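채소 진열대 사진 모음
브롤컴 전시실 1층, 판매대 구역

글·정리: 히메나 몬테스

브롤컴 전시실 1층의 채소 진열대를 모은 페이지입니다. 나무 상자를 층층이 놓고 모형 채소를 채운 진열대로, 장바구니를 들고 물건을 고르는 체험 구역에 속합니다. 지난번 곡물 통과 저울 편에 이어 올립니다.

진열대 틀은 베르트란(Beltrán)에서 맞췄습니다. 전체 폭은 2,550mm이고 가장 높은 단의 윗면이 바닥에서 1,000mm입니다. 처음 도면에서는 이보다 높았는데, 초등학교 저학년이 위 칸의 물건을 내려다보지 못한다는 의견이 있어 낮췄습니다. 그 대신 상자를 조금씩 기울여 앞에서도 안쪽이 보이게 했습니다. 기울기는 상자마다 조금 다릅니다. 받침목을 현장에서 깎아 끼웠기 때문에 도면의 각도와 정확히 맞지는 않습니다.

모형 채소는 호넬(Honell) 제품이고 모두 18종, 145개입니다. 당근 수가 가장 많고 호박은 몇 개 되지 않습니다. 호박은 한 개가 차지하는 자리가 커서 수를 늘리면 다른 것을 놓을 데가 없어집니다. 목록에는 색과 크기가 다른 것을 따로 적었습니다. 주황색 호박과 초록색 호박은 다른 품목이고, 배추는 크기와 관계없이 한 품목입니다.

사진은 순서대로 보지 않아도 됩니다. 진열이 조금씩 다르니 상자에 무엇이 들었는지는 사진마다 따로 보시기 바랍니다.

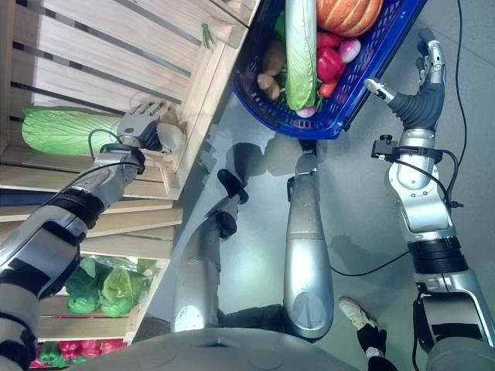 파란 장바구니 안에 배추, 감자, 붉은 파프리카, 보라색과 흰색이 섞인 양파, 주황색 호박. 진열대에는 배추가 한 통 더 있고 아래 칸에는 비닐로 일부를 감싼 상추 두 포기가 있다.

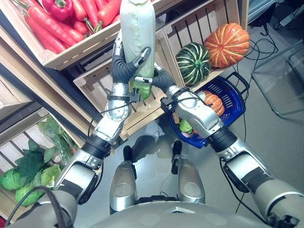

길고 흰 배추를 세워 든 모습. 가장 높은 상자에는 초록색 꼭지가 달린 당근이 담겨 있다.
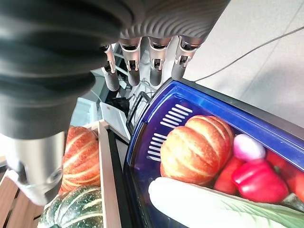 바구니 가운데에 줄무늬 호박. 왼쪽 나무 상자에도 비슷한 주황색 호박이 있고, 그 아래에 짙은 초록색 호박이 있다. 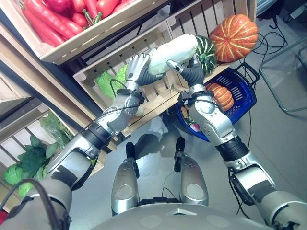

마지막 사진: 희고 긴 채소와 흰 줄무늬가 있는 작은 초록색 호박. 뒤쪽의 큰 주황색 호박은 나무 상자 위 가장자리에 올려져 있다.

상자에 대하여

상자는 밝은색 나무 널을 간격을 두고 댄 것입니다. 틈이 있으면 먼지를 털기 쉽고, 옆에서도 무엇이 들었는지 대강 보입니다. 틈 너머로 잎이 보이면 상자가 덜 비어 보이기도 합니다. 다만 작은 모형은 틈에 끼는 일이 있습니다. 꼬투리콩이 특히 잘 끼어서 지금은 안쪽 바닥에 얇은 판을 깔아 쓰고 있습니다. 판은 못으로 박지 않았으니 청소할 때 들어내면 됩니다.

널 모서리는 설치 전에 한 번, 개방하고 한 달 뒤에 한 번 더 사포로 갈았습니다. 손이 가장 많이 닿는 앞쪽 모서리는 색이 조금 짙어졌습니다. 칠을 다시 할지는 정하지 않았습니다. 칠을 하면 나머지 상자와 색이 달라지고, 전부 다시 칠하려면 진열대를 며칠 비워야 합니다.

채우는 순서

채울 때는 큰 것부터 놓습니다. 호박을 먼저 자리에 앉히고 배추를 눕힌 다음, 남는 자리에 파프리카와 양파를 넣습니다. 당근은 다른 것과 섞지 않고 위쪽 상자에 한꺼번에 담습니다. 꼭지를 한 방향으로 맞추면 보기에는 좋지만 체험이 한 번 끝나면 모두 흐트러지므로 매번 맞추지는 않습니다.

배추는 길이가 있어서 상자에 비스듬히 걸리기 쉽습니다. 처음에는 세워서 꽂아 보았으나 옆의 물건을 꺼낼 때마다 쓰러져서 눕혀 놓는 쪽으로 바꾸었습니다. 상추는 잎이 넓게 퍼지는 모형이라 나란히 붙여야 모양이 잡힙니다. 비닐을 벗기면 잎 가장자리가 금방 구겨지니 벗기지 말아 주세요.

감자는 색이 어두워 상자 안쪽에 들어가면 잘 보이지 않습니다. 앞쪽에 두는 것이 낫습니다. 양파도 같은 칸에 둡니다.

장바구니

바구니는 파란색 플라스틱 제품을 씁니다. 옆면에 구멍이 있어 밖에서도 내용물이 조금 보입니다. 처음에는 등나무 바구니를 생각했고 견본도 하나 받았습니다. 나무 진열대와 색은 잘 맞았는데 안쪽 결에 모형의 꼭지가 걸려 꺼낼 때 불편했습니다. 플라스틱은 물로 씻을 수 있고 여러 개를 겹쳐 둘 수 있습니다.

바구니 하나에 다 담으려 하면 큰 것이 위로 올라와 굴러떨어집니다. 호박과 배추를 같이 담을 때는 배추를 길게 눕히고 호박은 한쪽 끝에 두면 자리가 남습니다. 남은 자리에 감자나 파프리카가 몇 개 더 들어갑니다.

체험에서 쓰는 장보기 쪽지는 세 종류입니다. 가장 쉬운 쪽지에는 그림만 있고, 두 번째에는 이름이 함께 적혀 있습니다. 세 번째 쪽지에는 이름과 개수만 있습니다. 담은 뒤에는 쪽지와 맞춰 보고, 다시 상자에 돌려놓는 것까지가 한 차례입니다. 돌려놓는 쪽이 시간이 더 걸립니다. 칸 앞에 이름표를 붙이자는 제안이 있어 다음 학기 쪽지를 만들 때 같이 검토하려고 합니다.

정리와 점검

월요일 오전에 상자를 모두 비우고 개수를 맞춥니다. 부족한 것은 대개 옆 구역의 저울 위나 계산대 아래에서 나옵니다. 점검표는 진열대 뒤 서랍에 있고, 다 쓴 장은 프루르나흐(Prurnach) 보관함에 넣습니다. 표면이 벗겨진 모형은 따로 빼 두었다가 한꺼번에 교체합니다. 지금 빼 둔 것은 토마토 두 개와 가지 한 개입니다.

모형은 마른 천으로 닦습니다. 얼룩이 있으면 물을 조금 묻히되 꼭지 부분은 적시지 않습니다. 꼭지는 접착제로 붙어 있어 물이 들어가면 떨어집니다. 떨어진 꼭지는 버리지 말고 서랍 안 작은 통에 모아 주세요. 어느 채소의 것인지 바로 알 수 있으면 종이에 적어 같이 넣으면 됩니다.

진열대 배치도와 18종 품목표는 전시실 안내대에 인쇄본이 있습니다. 페이지의 사진을 수업 자료에 쓰려면 안내대에 먼저 말씀해 주시기 바랍니다. 다음 편에는 계산대와 종이봉투 선반을 올립니다.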